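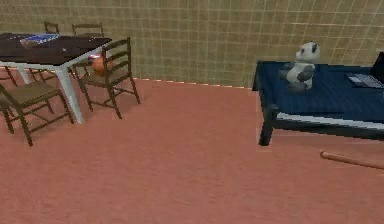

She calls at 7 in the morning because that's when the dogs are out. Different dogs from last time. Different town too, she's up in Zendcombe until the end of March and then back to Serkcombe for a cat with a thyroid problem.

She has been a full-time house sitter for long enough that she had to get a notebook down and look. 46 houses. "Forty-six if you count the boat," she says. "I count the boat. I was cold on it every night so yes, I count it."

No lease, no mortgage. A storage unit on the edge of Serkcombe, mostly winter coats and her mother's dishes. Asked not to be named, because owners look people up and she would like them to find the reviews first.

How it started: a divorce, a gap between apartments, a co-worker going away with a parrot at home. "I said I'd do it for free. I needed somewhere to sleep. Then the co-worker told her sister and the sister had a much nicer shower."

Money is the thing everybody asks. Most sits are unpaid, you get the roof and they get the pets fed. She charges for anything with medication, and for gardens in summer. The rest of her living is bookkeeping, done on a laptop at other people's tables. "Tables matter more than beds. I can sleep on anything. But a wobbly table, with invoices, for three weeks? No."

First night is the same everywhere. She doesn't unpack. Walks the whole place with the lights on, then again with the lights off, so she knows where the steps are. Finds the water shutoff. Finds the fuse box. Eats something she brought with her, usually soup.

"You don't cook on the first night. You don't know the stove yet and it doesn't know you."

The water shutoff rule comes from a place on the Stokora road, where a pipe went under the sink in the small hours. She called the owners, who were on a plane. Called the neighbor, who had never met the owners. "I stood there holding a towel on it like that was going to do somthing." The floor had to come up in the end. They asked her back the next year, which she still brings up with some pride.

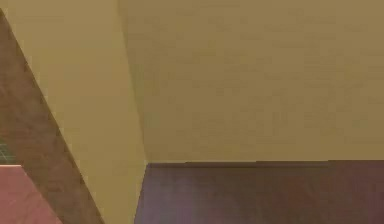
Tan walls, dark wood floor.

What she notices now, going into a strange house, isn't the decor. Smells, mostly. Whether the doors stick. Where people put their mail. She thinks you can tell how the handover is going to go from the mail — a neat pile and there'll be a typed sheet of instructions, a drift of it all over and they'll be telling you about the dog's pills out the car window.

The longest instructions she was ever given ran to 93 pages, in a binder with tabs. There was a tab for the ice maker. "I read it all. I read it twice. Then the only thing that broke was the garage door and there was no tab for the garage door."

Does she get lonely? Long pause, a dog barking. "Sundays sort of thing, even when it isn't one. You're in a family's house and all their chairs are there and it's you and a bowl of cereal." She got better at it when she stopped trying to sit at the head of the table. Picks the seat nearest the kitchen, everywhere, every time. Leaves the others alone.

She dated someone in Serkcombe for a while. He wanted to know where she'd be in June. She could tell him, she had it on the calendar, it was a farmhouse with 2 goats, but that wasn't what he was asking.

And the animals? She's fonder of the old ones. Puppies are work and they don't remember you. An elderly beagle in Serrano, she's sat for him every fall, and he now gets up on the couch when her car pulls in. The owners told her that. They found it a little insulting.

Advice for anybody starting out, quickly, becuase the dogs were by now in somebody's pond:

"Meet the pet before you say yes. Bring your own pillow and your own knife. Take pictures of the shelves before you move a thing, you will not remember. Strip the bed when you leave and don't make it back up, they want to see that you stripped it."

Would she ever stop? She looked at a one-bedroom in Stokora over the winter. Nice light. Pets not allowed.

"So I gave them back the key," she says, and then she's yelling at a dog, and then she says she'll call back later, and she does, but only to ask that the part about the boyfriend be kept short.

Related
Renting out your driveway: a beginner's diary
What to leave for a pet sitter (and what to hide)
The Serrano couple who live above their laundromat
Soup for the first night in a new place
Storage units: are you paying too much?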